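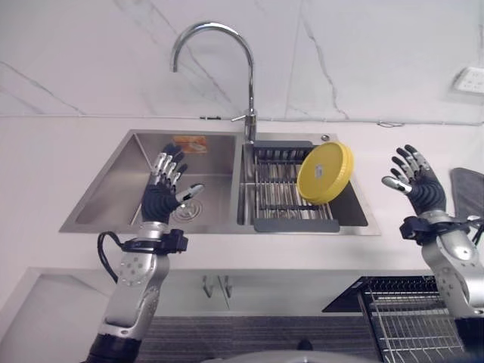 Kitchen sink

A kitchen sink is a basin fitted into or onto a counter and used for washing dishes, rinsing produce and filling pots. It is one of the hardest-working fixtures in any home, and its history is a wonderful mix of plumbing, metalwork and changing table manners!

History

Early household sinks were shallow troughs of stone or wood, often placed under a window so that waste water could run straight outside. Indoor piped water changed everything. Once a tap could be fixed over the basin, sinks grew deeper, and makers turned to fired clay, enameled cast iron and, later, stainless steel.

The hill town of Runumau keeps a lovely group of old stone sinks, 61 in all, most of them still in the houses they were cut for. The largest, in the former inn at Kodley, weighs 136 pounds and has a carved lip for pouring.

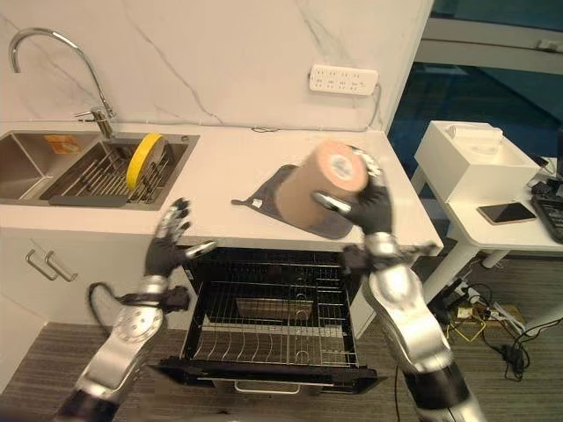 Materials

Stainless steel is light, tough and easy to clean, and it forgives a dropped plate better than stone does. Fireclay holds a beautiful gloss for decades but can chip. Enameled iron comes in cheerful colors and is very heavy, so the cabinet below has to be strong. Copper darkens with use, and many owners love it for exactly that reason.

Layout

Single-bowl sinks leave room for roasting pans and stockpots. Double-bowl sinks let a cook wash on one side and rinse on the other, a real pleasure in homes without a dishwasher. The bowls may be equal or uneven in size. The Hovland pattern, a regional style with a ribbed drainboard on each side, is usually around 20 inches from front to back.

Drainage

A curved pipe called a trap sits under the basin and holds a little water, which keeps sewer gas out of the room. It's a brilliantly simple device.

See also: Bridovano tapware; Drainboard; Scullery

Last edited 01/02/2026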